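Do not call list isn't stopping anything, what now?
Skirnholm Phone Forum > Nuisance calls

brundel_bev
So I put my landline and my cell on the do not call list back in August and I swear it got worse. I had 13 calls last week, mostly some outfit called Ovus wanting to talk about my warranty. Do I have to sign up again?

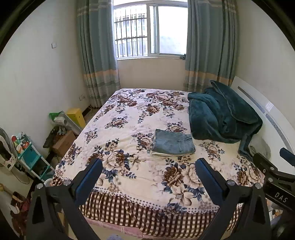

Mohammed-Awal Osei
You don't have to sign up twice. Give it a full month though, mine took 29 days before it got quieter. And are you sure you never ticked a box with Ovus? If you did, they're allowed to call.

brundel_bev
I bought a toaster from them once!! Does that count?

Ottavio Monti
It might, the list has a loophole for existing customers. Tell them "take me off your list" and write down the date and who you talked to.

pai_guy
Disagree, don't talk to them at all. Any time I pick up, I get five more calls the next day. Let it ring.

Ottavio Monti
That's fine for scammers, but a real company has to stop once you ask. If you never ask, they keep going.

pai_guy
And how does she know which one it is? Anybody can say they're Ovus. I've got 387 blocked numbers on my phone and they still get through.

brundel_bev
Ok, I'm going to call the number on my toaster receipt and ask them myself. Will post what they say.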